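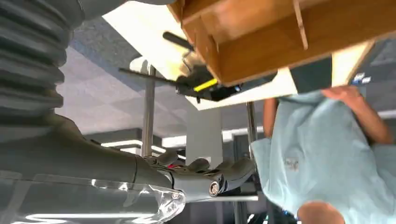
How far from the wall should the dehumidifier stand?
Leave 34 cm clear on the grille side and 19 cm on the other sides.

4.2 Placing and starting the Trultance dehumidifier

Before you start
Stand the unit upright for two hours after transport. If it has been carried on its side, leave it overnight.

CAUTION: Do not run the unit from an extension lead or power board.

1. Choose a level floor. Carpet is acceptable if the castors do not sink below the trim.
2. Close windows and any door to the outside.
3. Slide the water tank in until it clicks. The tank light goes off.
4. Plug in and press POWER. The fan starts at once — the compressor follows after a delay of three minutes.
5. Set the target humidity. The factory setting is 48 per cent.
6. Press MODE until LAUNDRY shows if you are drying clothes. In this mode the target humidity is ignored.

Note: A room that has been damp all winter can take several days to settle. The tank may need emptying morning and night during this time.

Continuous drain
1. Switch off at the wall and remove the tank.
2. Push the grey hose onto the rear spigot (Vuorinen models have a threaded spigot; use the brass adaptor).
3. Run the hose downhill to a floor waste. Any rise or kink will send water back to the tray.
4. Refit the tank. The unit will not start without it.

CAUTION: Check the hose weekly for mould and slime.

Spare hoses are sold by Okbridge as part 448. For filter cleaning, see 4.3.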